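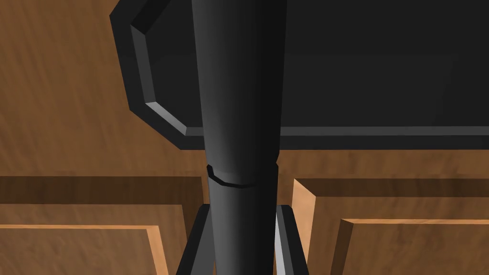

**Frisch aus der Simulation: Grimshaw ist neu eingerichtet!**

Stand: 27. Dezember 2020

Wer im Herbst mit der Küchenzelle gearbeitet hat, kennt das Ruckeln. Der Greifer fuhr an, die Finger schlossen, und kurz vor dem Kontakt zitterte der linke, als hätte er kalte Hände. Damit ist Schluss! Edileuza Barros und Rogério Pimentel haben sich im Dezember unsere simulierte Zelle Grimshaw von der Basis bis zu den Fingerspitzen vorgenommen, und das Ergebnis macht richtig Freude.

Angefangen hat alles mit dem Greifer. Im alten Modell hatten beide Finger zwar dieselbe Geometrie, die Gelenkachsen lagen aber nicht sauber spiegelbildlich zueinander. Beim Öffnen fiel das kaum auf, beim Schließen schon: Ein Finger war immer eine Spur früher am Ziel, und der Kontaktlöser hat den Rest der Zeit damit verbracht, das wieder geradezuziehen. Edileuza hat den rechten Finger gelöscht und ihn aus dem linken neu gespiegelt — samt Kollisionskörper, Reibwerten und Massenmittelpunkt. Die Kollisionskörper sind jetzt schlichte Quader. Das rechnet schneller und sieht im Debug-Fenster auch viel aufgeräumter aus.

Danach kam die Nullstellung dran. Grimshaw speichert seine Gelenkoffsets ab sofort in einer eigenen Datei, die beim Laden der Zelle geprüft wird. Passt etwas nicht, startet der Lauf gar nicht erst, und im Log steht, welches Gelenk gemeint ist. Wir haben das gleich absichtlich kaputt gemacht (Rogério mit sichtlichem Vergnügen), und jedes verstellte Gelenk wurde gefunden.

Und dann die Kameras! Insgesamt 3 Ansichten sind in der Zelle eingerichtet, und bei jeder gab es etwas zu tun. Die Nahansicht am Greifer hing im Szenenbaum am falschen Glied und wanderte deshalb bei manchen Drehungen mit, bei anderen nicht. Jetzt sitzt sie fest am Flansch und macht jede Neigung mit. Dass Wände und Kanten dann schräg im Bild liegen, ist völlig in Ordnung und für das Training sogar willkommen.
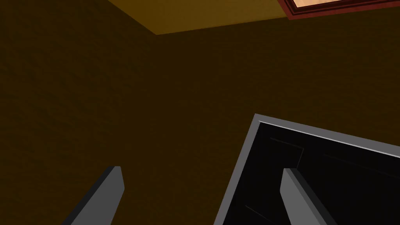

*Greifer geöffnet vor der braunen Wand, rechts dahinter die schwarze Fläche mit dem hellgrauen Rand. Simulierte Ansicht aus der Küchenzelle.*

Etwas mehr Geduld brauchte die Beleuchtung. Sehr dunkle Oberflächen verschluckten in der alten Version fast jede Struktur, und wer dort eine Kante suchte, suchte lange. Rogério hat die Umgebungshelligkeit in sieben Stufen durchprobiert und sich am Ende für einen Wert entschieden, bei dem die helleren Ränder gut zu erkennen sind und die Holzmaserung an den Schrankfronten trotzdem nicht ausbleicht. Die tiefen Schwarztöne bleiben schwarz. Darüber wurde durchaus gestritten, und wer eine bessere Einstellung findet, schickt sie bitte an Rogério!

Zum Schluss der Dauertest: 1.000 Mal Greifer auf, Greifer zu, mit wechselnden Armstellungen und ohne Objekt. Neun Durchläufe sind mit einer Warnung aufgefallen, alle bei derselben Stellung, in der das vorletzte Gelenk dicht an seinem Anschlag steht. Wir haben den erlaubten Bereich dort etwas enger gezogen und den Test komplett wiederholt. Keine einzige Warnung mehr. In Dredcombe wurde darauf mit Lebkuchen angestoßen, sofern man mit Lebkuchen anstoßen kann.

**Wenn ihr mit Grimshaw arbeitet**

- Holt euch den neuen Stand aus dem Pluredach-Repository und löscht vorher den lokalen Cache. Alte Kollisionskörper bleiben sonst gern liegen.
- Startet nach dem Update einmal den Kurztest `greifer_check`. Er öffnet und schließt die Finger und vergleicht beide Gelenkwinkel.
- Eigene Kameraposen müsst ihr neu eintragen, sie beziehen sich jetzt auf den Flansch.
- Bitte keine Offsets mehr direkt im Modell ändern! Dafür gibt es die neue Datei.

Als Nächstes ist der Arm selbst an der Reihe. Die Dämpfungswerte in den unteren Gelenken stammen noch aus der Brilholm-Zelle, und die hatte einen deutlich leichteren Greifer. Edileuza hat schon eine Messreihe vorbereitet und sucht jemanden, der im neuen Jahr ein paar Läufe übernimmt — Vorkenntnisse braucht ihr dafür kaum, Neugier reicht. Meldet euch einfach über den Pluredach-Verteiler.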